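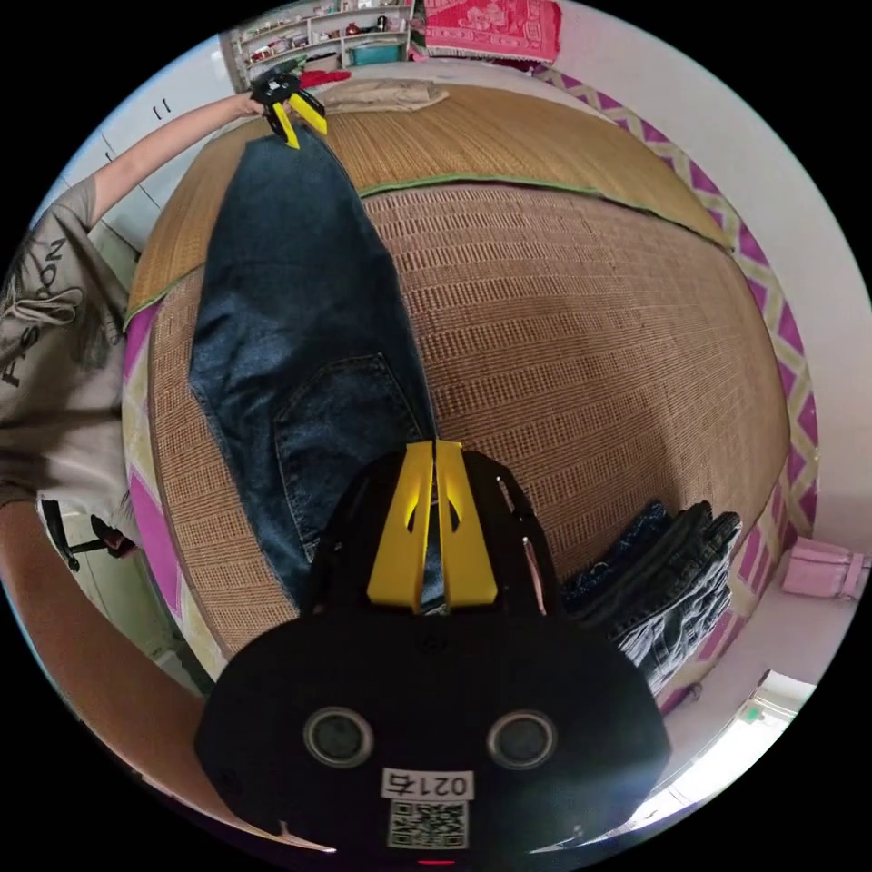
How to fold jeans so they stack flat

Jeans take up more shelf space than almost anything else I fold, mostly because the legs get rolled or bunched. The method used on this page gives you a flat rectangle that sits well in a pile or a drawer.

You need a firm, flat surface. A bed is fine if the mattress isn't too soft – a straw mat over the sheet helps a lot.

1. Empty the pockets. Close the zipper and the button.

2. Lay the jeans out full length. Hold the waistband and give it a light pull so the legs straighten.

3. Fold one leg over the other with the back pockets on the outside. Match up the side seams and the hems.

4. The crotch seam will stick out in a small point. Tuck it in so the long edge is straight.

5. Smooth from the waistband down to the hems with your palm. Go over the pockets twice if the lining has bunched up.

6. Bring the hems up to just below the waistband, then fold in half again. For a narrow shelf, fold in thirds at this step.

Stack the heaviest pairs at the bottom. Dark denim should be fully dry before it goes in a pile, or the dye can rub off on lighter clothes.

Skinny jeans with a lot of stretch won't hold the last fold as well. I leave those folded once and lay them across the top.

Last updated June 2018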